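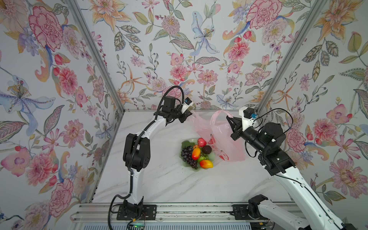

The bowl or plate with artificial fruit is a nice thing on a table, but a few times in the year it must go away: before a move, before painting the walls, or in January when you want a plain table again. Many people put everything into a box, and after some months they find pale marks on the apples and a chip in the plate. In this tutorial I show how I pack artificial fruit into a standing plastic bag with handles. It takes me 17 minutes if I wash the fruit the day before.

## What you need

- A plastic bag with two handles that can stand open. I like a translucent one, you can check what is inside without unpacking.
- The fruit and its plate.
- Tissue paper without print. The ink from newspaper goes into light plastic and stays there.
- A soft brush, dish soap, a cotton towel.
- A paper label and a piece of string.

I use bags from Toltovis, the medium size, which cost me 79 crowns for one. Any bag is good if the bottom is flat and the handles are not too thin.

## Step 1: Clean the fruit

Find out first what your fruit is made of. Solid plastic can be washed in lukewarm water with one drop of soap. Foam fruit with a painted skin should not go under water, it drinks through the small hole where the stem is glued. Wipe it with a damp towel and stop there.

For grapes use the brush, and work from the stem down. Leave everything on the towel overnight. If you pack the fruit even a little wet, the bag will smell in spring.

## Step 2: Prepare the bag

Stand the bag behind the plate, with the opening up and the handles folded to the outside. Like this you lift each piece only a short way, and you see both the fruit and the opening. Before I learned this I kept the bag on a chair beside me, and I dropped one lemon after the other.

Put two crumpled sheets of tissue on the bottom. If the bag falls together, open it again with your whole hand inside and press the corners out. Pulling on one handle only makes it lean.

## Step 3: Put in the fruit

1. Start with the big and hard pieces, such as apples, oranges and pears. Stems look to the side, never up.
2. Lay one sheet of tissue over them.
3. Continue with the middle pieces, like lemons, plums and peaches.
4. Lay another sheet.
5. Finish with grapes, berries and everything that has leaves.

Bananas are a special case. They are long, so they go along the wall of the bag, with the curve following the side. If you have red fruit with shiny paint, wrap each piece alone. My friend Þórey Dalsgaard stored red cherries next to a white pear for one summer, and the pear is now pink on one side.

Do not fill the bag to the top. Leave enough free space that the handles can meet without pressing — a hand's width is good.

## Step 4: The plate

The plate doesn't travel in the same bag. A plate in the shape of a leaf has a thin point, and this point breaks first. Wrap it in the towel, fold the towel double over the point, and lay it flat in a drawer or between two pillows. Ceramic and glass plates also need a piece of cardboard under them.

## Step 5: Close and label

Bring the handles together and tie them loosely with the string. A tight knot stretches the plastic and you will cut it later with scissors, I know it from experience. On the label I write the content, the month and where the plate is.

Carry the bag by both handles. Mine weighs almost 291 grams when full, so weight is no problem, but one handle tips the bag and the grapes come out.

## Where to keep it

A dark shelf is best, away from the heating. Nothing heavy on top, because foam fruit keeps every dent. Benedek Barta from the craft shop in Drasberg told me that he keeps his display fruit in the cellar, but my cellar is too humid for this.

When you unpack, let the leaves rest for an hour before you bend them back. Cold plastic leaves can crack at the wire.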